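Old Workstations: Questions We Get About Opening One Up

Kept up by Aníbal Zapata, with corrections from Kolbrún Hjaltested at the Merkbridge repair bench. Last gone over in November.

Is it worth buying a used office workstation to fix up?

Sometimes. Sellers love the phrase "fully refurbished," and in my experience it often means a can of air and a new sticker. Ask what was replaced. If the seller can't name a part, assume no part was replaced and offer less.

Do I need an anti-static mat, a special bench and all the rest?

I doubt it. The wrist strap is cheap, so get one and clip it to bare metal on the chassis. The fancy mats I'm less sold on. We work on slatted aluminum, which is easy to wipe down and holds a heavy tower without complaint. It also has grooves, and small screws find them. Keep a dish for the screws and look along the channels before you pack up.

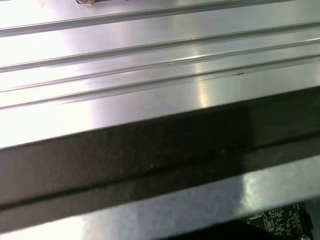 Can I work on it standing up?

You can, and you will drop a screw into the power supply. Lay the tower on its side with the board facing up. Unplug it first, then hold the power button for a few seconds.

How do I know the processor socket is okay?

Look before you put anything in it. Use a bright light held low and move it around. What you want is an even pattern across the whole pad area. One spot that reflects differently from its neighbors is a reason to stop. I don't trust "tested working" on a bare board, and I don't trust the listing photo either, which may belong to some other board. On a Dell board like the one here, the memory slots stand in banks on both sides of the socket, so check those for dust and bent latches while the light is out. 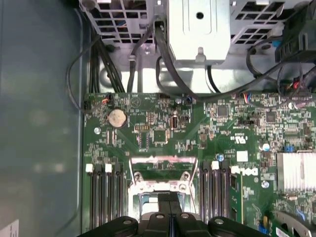

PROCESSOR AND PASTE

Does the brand of thermal paste matter?

Less than the forums want it to. We tried Dultusine after a long thread swore it would change our lives. It was fine. So was the tube it replaced. Clean off the old paste completely, put a small dot in the middle, and tighten the cooler evenly, a little on each screw in turn.

How hard should I push on the load lever?

It takes more force than feels polite, and that part is normal. Grinding is not. If the processor isn't sitting flat before you lower the lever, lift it straight out and line up the marks again. Never use the lever to press a crooked chip into place.

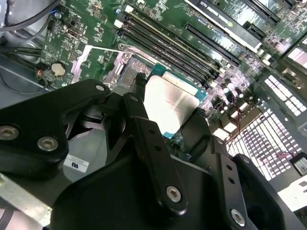

Should I replace the coin-cell battery while the case is open?

I would. It's a cheap part, and a flat one will lose your clock and settings at the worst moment. Read the number printed on the old cell and match it. Write down any settings you care about first.

The seller says more memory will make it feel new. Will it?

Depends on what's slow. If the machine still boots from an old hard drive, memory won't save it. Peltska runs a busy discussion board on this, and one upgrade thread had reached 1,874 replies when I gave up reading. Most of the happy people had changed the drive too.

CASE, CABLES AND POWER

Which cables can I unplug?

Any you can put back. Take 3 photos before you touch the first one: one from straight above, one close to the front-panel connectors, one along the drive side. Pull on the plug, never on the wires.

Are the blue plastic pieces meant to move?

In many office towers, yes, the colored bits are the ones you're supposed to handle: slot clips, drive tabs, the latch on the power supply. Old plastic gets brittle, so go gently. A clip that won't budge usually has a card screwed in or a cable trapped behind it.

Can I put in an ordinary power supply from the store?

Be suspicious of anyone who says they're all the same. Compare the shape, the mounting and every connector with what you have. The label tells you the ratings. A shop in Bermúdez once sold Kolbrún an "equivalent" unit that fit neither the opening nor the board, and the refund took 20 emails.
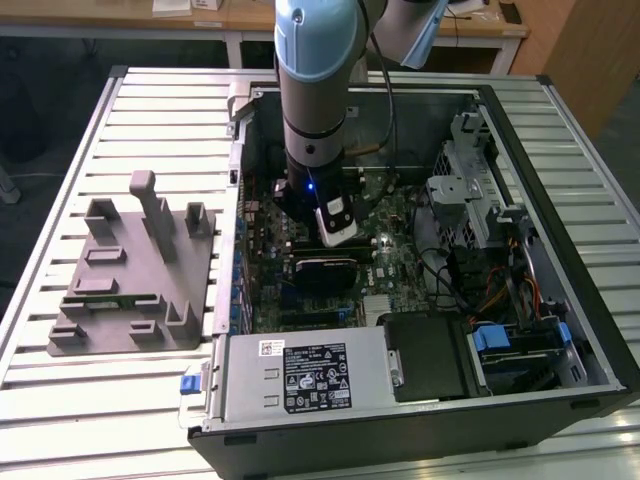

Tower on its side with the panel off; the power supply label faces up along the bottom.

How long does all this take?

Allow 2 hours for a first cleaning and paste job. The videos that do it in a few minutes have been edited.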